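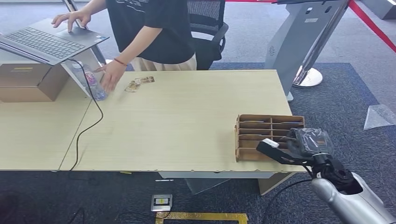 OK I have been saving this thread up all week. I finally learned to tell swifts from swallows and I want everyone in Eltstead to have this in their head before the birds are back in numbers!

Start with the wings. A swift looks like a thin boomerang with a body stuck in the middle. Long, stiff, curved back. A swallow bends at the wrist and flaps in a much looser way, with a glide here and there.

Then the tail. Barn swallows have those long streamers (the young ones have stubby ones, which fooled me for most of last summer). Swifts have a short fork that they often keep closed, so it looks like a point.

Color helps less than you'd think. Against a bright sky everything is black. If you get a pale belly, it's a swallow or a martin. If it's dark brown all over with a smudgy pale throat, swift!!

House martins: white rump. Once you see it you see it every time. They were all over the Aterton bridge last evening, collecting mud from the bank and going back under the arch with it.

The one I love most: where is it sitting? If it's on a wire, it's not a swift. Swifts eat, drink and even sleep in the air and pretty much only land to nest. A young one can go 2 years or more without touching down. I've read that line maybe 80 times and it still gets me.

Sound! Swifts scream. Swallows chatter, kind of a bubbly twitter with a little rattle at the end. Aksel Dalsgaard taught me to listen before looking up and it has made me so much faster at this.

Best spot in town right now is the old Gullis mill. Stand on the river side around 8 in the evening, with the low sun behind you. I had 12 swallows over the water there and then one swift, way up, very first of the year for me. I made a noise. A man with a dog looked at me.

Someone asked about binoculars. For these I mostly don't bother, they're too quick. Learn the shape with your bare eyes and save the binoculars for nests and perched birds.

If you have swifts nesting in your roof, please check before you start any work up there. They come back to the same hole year after year and won't easily move next door. Aoi Ikeda has a box up under her eaves and plays swift calls from a little speaker on May mornings. Second year trying, no takers yet, I am so invested.

Post your first swift below with the street you saw it on! I'm adding them all to my map tonight. Mill Lane is already on there, obviously.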